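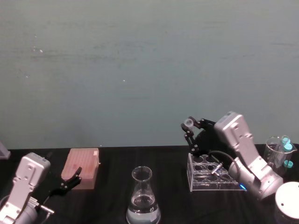 Setting Up a Small Bench for Dilution Work
Term project report, Introductory Lab Methods

1. What we set out to do

When our group first sat down to choose a project, most of us wanted something with color changes in it. What we ended up with was much plainer, and I have to say I grew very fond of it. We looked at how to lay out a small bench so that a beginner can do a simple dilution without reaching over glassware, losing track of the tip box or forgetting what is in the flask. In our course that last one happens more than you would think!

We called the project Saber, after the name on the sign-up sheet, and it ran alongside a sister project called Odon, which looked at how people write up their notes. The two groups shared a shelf and a sink, and now and then a box of gloves.

2. The bench and what goes on it

We kept the list of things as short as we could. There is a table with a black cloth over it, pushed up against a plain painted wall. On the cloth go a pink pipette tip box and an Erlenmeyer flask with clear liquid in it. Everything else (the pipettes, the waste cup, the notebook) was brought in when a step called for it and taken away again afterward.

The black cloth was a long discussion. Some of us liked white bench paper, the kind you can write on, and it does show spills of anything colored very nicely. But clear glass on white paper is hard on the eyes, and we were going to be looking at clear glass for weeks. On a dark cloth the rim of a flask shows up well, and so does the surface of the liquid if you bend down a little. The cloth does wrinkle, and it will not lie flat for long no matter how patiently you smooth it out. We ironed it once, on a Thursday, and it was creased again before lunch.

We bought the cloth from Fistoro, a fabric shop near campus, as an end-of-roll piece. It hangs over well on all sides, and we pinned the corners underneath.

3. Placing the tip box and the flask

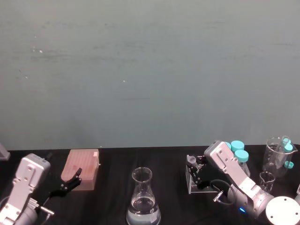
Our first layouts had the tip box right next to the flask, which seemed sensible when we drew it on paper. The hand has less far to travel, after all. In practice the person working would open the lid and then have to mind their sleeve against the neck of the flask the whole time. After trying 4 layouts we settled on the tip box to the left and a bit farther back, with the flask toward the middle and open cloth between the two.

We also went back and forth on whether the box should sit square to the edge of the table. Straight looks tidy, and our instructor likes tidy. A slight angle felt easier on the wrist for most of us, though, and in the end we left it up to whoever was working that day - a weak sort of rule, but one that people followed.

4. Labels

Every flask we worked with got a small white label, stuck low on the glass. High labels get in the way when you pick a flask up by the neck, and they get rubbed by gloves. Low labels are harder to read from standing height, so there is a price to pay either way. We tried a brand of sticker called Skurkico that was supposed to peel off cleanly, and it mostly did after a soak.
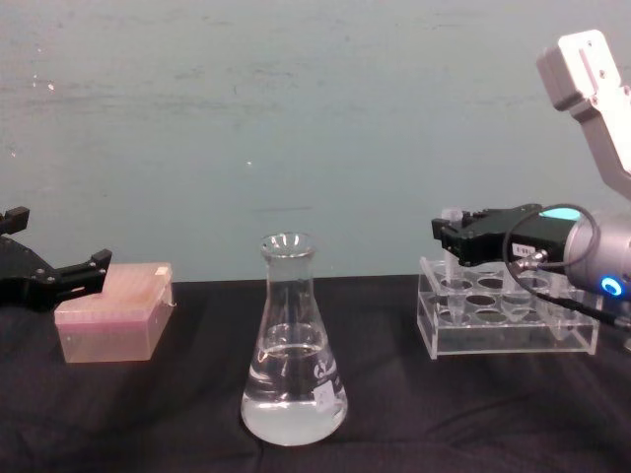

One more thing about reading the liquid level. We asked everyone to bring their eyes down to the surface before writing anything in the notebook, and to read at the bottom of the curve. Over the term we collected roughly 70 readings this way. The ones taken standing up were nearly always a little off from the ones taken at eye level, and we threw those out of the final table, though we kept them in the notebook.

5. What we would change

A bigger cloth, first of all, or clips along the front edge. We would also like a second tip box in another color, so that used and unused boxes can't be mixed up at the end of a long afternoon. And we would start the labels sooner, in the first week, before anyone has had time to form bad habits.

The layout drawings and the full list of readings are in the project binder, on the shelf we share with Odon.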